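Kadri Pärn talks the way she works, fast and with one eye on something else. I got maybe an hour with her between sessions at Dodden, plus a phone call later when she was on a train and kept losing signal. She runs collection for the Volano project. Her job, in her words: "Get people to do boring things well, and write down when they don't."

Before this she did scheduling for a bakery in Widmont. No engineering degree. She brings that up herself, before I can ask.

"They hired me to book the slots. Then the person who ran the slots left. So I ran them." Two months in she had rewritten the instruction sheet. The old one was 5 pages and people skipped to the end. Hers is one side of paper, big type.

What's on it? "Start with your hands apart. Pick up one thing. Put it down where it goes. Open your hands. Stop." She counts it on her fingers. "If you want to fix something, let the recording finish and do a new one. Everyone wants to fix things in the middle. Fixing is fine, we keep some of those, but I need to know it's a fix."

The target for the table-setting job was 572 good recordings. Good meaning they got past Tymofii Nechyporuk, who checks them. He threw out 163 in the first pass. I ask if that caused trouble.

"Oh, I was furious," she says. "For a day. Then I sat with him and watched them and, yeah. People were going so fast. You'd get a plate shoved under a bowl, the hand already leaving. A learner copies that. It doesn't know you were late for lunch."

Nechyporuk, reached by email, was briefer. "I reject the hurry. Slow is usable. Hesitation is sometimes usable. Hurry I cannot do anything with."

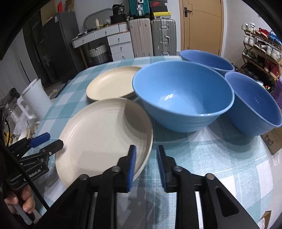 Dishes are where Pärn gets animated. She likes them as a task, she says, more than blocks or bottles, becuase everyone already knows how a table should look and no two people get there the same way. Some go for the rim from above. Some come in from the side. A plate is the hard one. With one that shallow, ridged around the rim, you have a finger down beside the edge and not much height to work with, and the checked cloth under it can bunch up if you push. Bowls are kinder. "A bowl gives you a wall to hold. But shiny bowls, the inside throws a big white spot back at the camera, and the spot moves when you do. Severyn loves that. He says leave it in."

Severyn is Severyn Symonenko, who trains the models and, she says, never comes to a session unless something's broken. His argument for leaving it in is simple. Kitchens have shine. Homes have stuff everywhere.

"We had this fight early on," Pärn says. "Clean rooms or real rooms. I wanted clean, it's easier to check. He wanted real. He won." So now there are suitcases, shoes, boxes, whatever the room has. She has stopped tidying. Mostly stopped. "I still straighten the cloth. Can't help it."

And two hands? That came later. For the first rounds it was one gripper per person, then in December they went to 2 and the numbers fell off a cliff. People would forget the left one. It would just hang there while the right did all the work.

"Kibet sorted that." Kibet Massawe is the most experienced of the collectors, and he does the training now for anyone new. His trick was to ban talking about left and right. "He says 'the one that holds and the one that moves.' And you can swap, in the middle, no problem. After that it got a lot better. Not perfect. People get tired, their wrists get tired."

How long before that happens? She won't give me a number. Depends on the person. She watches for the elbow. When the elbow drops she calls a break, whether they want one or not.

There's also the matter of cables, which she describes as "my whole life." Over the arm, behind the shoulder, never across the table. She has a speech about it. I heard it twice.

I ask what a bad day looks like. She has one ready. Vallejo, the second site, a full session where the clock on one gripper had drifted from the other. Everything looked fine on the spot. Nobody caught it untill Nechyporuk lined up the two streams and the hands were out of step. All of it went in the bin. Now there's a check at the start of every session – tap the fingertips together, wait, tap again.

Does she ever see the other end of it, the robot setting a table from what her people recorded? Once, she says. Symonenko called her over. It went for a plate, missed the edge, backed off and tried from the side.

"And I knew whose move that was. The backing off, the little wait. That's Kibet. I shouted it across the room."

Next up is folding cloth napkins. She's already dreading the instruction sheet. It's at a side and a half and she wants it back to one.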